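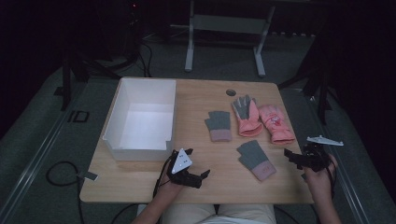 Gloves on the table, next to the white box.

Re: Frost, cold fingers and winter pruning
Date: 2 July 2024
List: Zedesstead Community Orchard, growers and hangers-on

On the list, a member from Davilholm wrote:
> Hi all, first winter with fruit trees here. I've inherited two
> old apples and a pear that look like they haven't been touched in
> years. Every book says something different and I'm scared of
> killing them. How hard can I go? And do I seal the cuts or not?
> Also, does anyone else lose all feeling in their hands by nine in
> the morning?

Oh, welcome! Two old apples and a pear is a lovely thing to inherit, and I'm a bit jealous of the pear. They are much tougher than you think. Mine was a thicket when I moved in and it's now the best-behaved tree in the yard (it sulked for one summer, then forgave me).

Start with anything dead, then anything that rubs against its neighbour, and then go and have a cup of tea and look at the tree from the kitchen window. I mean it about the tea! You see the shape so much better from a distance, and half the branches I was sure had to go look fine once I'm back indoors. On a neglected tree I'd take off a quarter at most this winter and leave the rest for next year. If you go harder you'll get a forest of water shoots straight up the middle, and you'll be out there again cutting all of those.

I don't seal the cuts. I used to paint everything with that black goo and I can't say the trees did any better for it. Cut just outside the collar, that swollen ring where the branch joins, pick a dry day, and let the tree get on with it. Wipe the blades with metho between trees, especially if you spot any canker.

As for hands, yes, every year. Fingerless gloves are great for tying and labelling, but I swap to something thicker for sawing. Keep a spare pair in the shed, because the first lot will be soaked from the grass.

The pear you can treat much the same, only they do love to shoot for the sky. I bring the tall leaders back to an outward-facing bud and tie a few younger ones down towards horizontal with old stockings. It looks ridiculous, and then in spring you get fruiting spurs all along them!

If you want to try grafting while you're at it, save some pencil-thick prunings, wrap them in damp newspaper and put them at the bottom of the fridge, well away from the apples. I've got spare wood from my Davilholm neighbour's cooker, a huge green thing that collapses into fluff in the pan, and I'm happy to post some. We planted 8 grafted whips along the Ragab Road fence in April and they've all held on so far, wallabies and all.

Do tell us how you go. I'd love to hear what the apples are once they fruit.

Cheers from a frosty Zedesstead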